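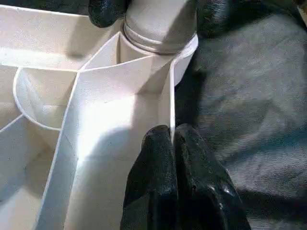 Our project set out to collect examples from which a two-armed robot could learn to put small parts back where they belong. The task in the final set was a sorting tray, with one hand bringing the part and the other working close to the tray. We chose a white plastic tray with thin dividers because its pockets differ in shape: there is a long narrow channel, a half-round pocket beside it, and a round collar that takes a grey cylinder. The wrist camera gives a close view of the fingers and the divider rims, which the overhead camera often loses behind the arms.

Recording

Every example was driven by a person using the Brirkum hand controllers. We had 2 operators, who swapped after each block of 14 attempts. An attempt began with both arms at rest and ended when the operator pressed the foot switch. Joint positions and camera pictures were saved together by our logging program, Zutell.

We recorded 545 attempts in December. Attempts with a dropped part were kept but marked, so that they could be left out of training later. Nayeli Huaranga wrote the marking rules and checked the first blocks against them.

Problems

Sunlight was the main difficulty. On bright afternoons the white plastic came out almost pure white in places, and the edges of the dividers were hard to find in the shaded parts. We lowered the camera exposure after the first week, so the early recordings look different from the rest. They are stored in a separate folder.

The clocks on the two arms also drifted apart by about 2 frames in long sessions. Restarting the logger between blocks cured this.

The recordings and marking sheets are on the lab drive under Resura.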